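Orkasley 使い捨てフォーク(白)
製造・販売:Gondix
区分:業務用消耗品/カトラリー

ホーム > 業務用消耗品 > 使い捨てカトラリー > フォーク

製品概要

Orkasley 使い捨てフォーク(白)は、給食施設、催事会場、会議室、仕出し事業者等でのご利用を想定した、プラスチック製の一回使用フォークです。サラダ、果物、パスタ、惣菜、焼き菓子など、軽食から主菜の取り分けまで幅広い献立に対応いたします。

本製品は、個包装を行わず、同一形状のものをまとめて袋詰めした状態で出荷しております。個包装品をご希望の場合は、本ページ後段の「関連製品」をご確認ください。

販売単位は、小口のお客様向けの100本入および200本入、ならびに継続的にご利用のお客様向けの1,000本入ケースの三種です。いずれの販売単位においても、製品本体の仕様に相違はございません。

仕様

品名:Orkasley 使い捨てフォーク(白)
材質:ポリスチレン
色:白
表面:光沢仕上げ
歯数:4本
頭部最大幅:27mm
包装形態:袋詰め(個包装なし)
用途:食事用、取り分け用
再使用:不可
電子レンジ:不可
食器洗浄機:不可
直火・オーブン:不可

寸法には成形上の若干の差が生じることがあります。専用ケースや仕切り付き容器等に合わせてご購入の際は、事前に見本をご請求のうえ、実物にてご確認くださいますようお願い申し上げます。

形状について

歯は4本とし、葉物野菜や麺類を保持しやすい間隔を確保しております。柄は長めに設計し、深さのある容器に盛り付けた料理にもお使いいただけます。柄の端部は丸みを持たせた形状とし、手のひらに当たった際の感触に配慮いたしました。
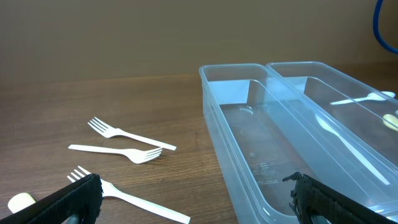
写真:Gondix 製品資料係/使い捨てフォーク(白)、木製テーブル上にて撮影

色は白の一色のみです。光沢のある白色は木目の卓面の上でも見分けやすく、配膳時の数量確認や、食後の回収作業における取り残しの防止に役立ちます。透明のプラスチック容器とあわせてのご使用にも適しており、料理の色合いを損ないません。

なお、光沢仕上げの表面には、保管中の摩擦により細かな擦り傷が生じる場合がございます。使用上の支障はございませんが、来賓用の席等、外観を特に重視される場面では、開封直後のものをお使いになることをお勧めいたします。

販売単位および価格

100本入(1袋):957円(税込)
200本入(1袋):1,691円(税込)
1,000本入(1ケース):別途お見積り

上記の価格に送料は含まれておりません。1,000本入ケースの価格は、ご注文数量、納入先および納入頻度に応じてご案内いたします。お見積りのご依頼に際しては、納入先の郵便番号、ご希望の納入時期、荷受け可能な時間帯をお知らせください。

袋の途中での分割販売、本数を指定しての販売は承っておりません。

ご使用にあたって

開封前に袋の破れ、汚れ等がないことをご確認ください。異常が認められた場合は使用をお控えいただき、袋に記載の製造番号を添えて販売窓口までご連絡ください。

取り出しの際は、清潔な手または使い捨て手袋を着用した手で、柄の側をお持ちください。セルフサービス形式の会場では、柄の向きを揃えて立て置き容器に収納されますと、利用者が歯の部分に触れることなく取り出すことができます。平置きとされる場合も、向きを揃えて並べることで同様の効果が得られます。

冷凍直後の食品や硬い食材に対して強い力を加えた場合、歯または柄が折損するおそれがあります。折損した破片は口腔内を傷つける原因となりますので、変形やひび割れが認められた製品は直ちに廃棄してください。

高温の油脂を多く含む料理では、歯の部分が軟化または変形することがあります。揚げ物、鉄板料理等は、粗熱を取ってからご使用ください。調理器具としての使用、鍋やフライパンの中での使用はお避けください。

乳幼児がご使用になる場合は、必ず保護者または職員の方が付き添ってください。歯を口に入れたまま歩行することのないよう、ご指導をお願いいたします。

保管方法

直射日光、高温および多湿を避け、床面に直接置かずに保管してください。洗剤、殺虫剤、芳香剤等、においの強い物品との同一棚での保管はお避けください。樹脂ににおいが移ることがあります。

開封後の残数は、元の袋の口を閉じ、ふた付きの容器に収めて保管してください。透明の容器をご使用になりますと、ふたを開けずに残量を確認することができます。新たに開封した製品を残数の上に継ぎ足すことは、製造番号の管理上、推奨しておりません。

ケースの積み重ねは、外箱側面に表示された段数を上限としてください。上限を超えて積み重ねた場合、最下段の製品に反りが生じることがあります。

廃棄について

本製品はプラスチック製品です。廃棄に際しては、所在地の自治体が定める分別区分に従ってください。事業所から排出される場合は、産業廃棄物としての取り扱いが必要となることがありますので、契約先の処理事業者にご確認ください。

袋に入れて廃棄する場合、歯の先端が袋を突き破ることがあります。厚手の袋を使用するか、紙等で包んだうえで袋に収めてください。

提供方法の見直しをご検討の事業者様には、必要とする利用者にのみお渡しする方式をお勧めしております。注文時に要否を確認するための卓上掲示用ひな形を、販売窓口にて無償でお配りしております。

関連製品

Yaman 個包装フォーク(白)
本製品と同一形状のフォークを一本ずつ透明フィルムで包装した製品です。持ち帰り弁当への添付、屋外での配布に適しております。

Yaman 個包装スプーン(白)
上記フォークと揃いの意匠によるスプーンです。汁気の多い料理、デザート類にご利用ください。

Astham 透明ふた付き容器
サラダや果物の提供のほか、カトラリーの小分け保管にもご利用いただける透明のプラスチック容器です。容量の異なる複数の型をご用意しております。本体とふたは別売りとなります。

Astham 卓上カトラリー立て
フォーク、スプーン、ナイフを仕切りごとに分けて収納する卓上用の備品です。底板を取り外して洗浄することができます。

納期および返品

在庫がある場合、ご注文の確認後、三営業日以内に出荷いたします。1,000本入ケースを複数ご注文の場合は、出荷が数回に分かれることがあります。12月は催事需要により受注が集中いたしますので、余裕をもってご注文ください。

商品の誤り、不足または破損がありました場合は、到着後七日以内に販売窓口までご連絡ください。当社の負担にて交換または不足分の発送を行います。開封後のお客様都合による返品は、衛生上の理由によりお受けしておりません。

見本のご請求

ご購入前の確認用として、法人、学校、福祉施設等の団体様を対象に見本をお送りしております。所定の請求書式に団体名、送付先、ご使用の目的をご記入のうえ、販売窓口までお送りください。見本の数は一団体につき一組とし、送料は当社にて負担いたします。

お問い合わせ

Gondix 業務用消耗品 販売窓口
受付:平日の午前9時から午後5時まで
製品の仕様に関するお問い合わせの際は、品名および袋に記載の製造番号をお手元にご用意ください。

掲載内容は予告なく変更することがあります。
最終更新:5月5日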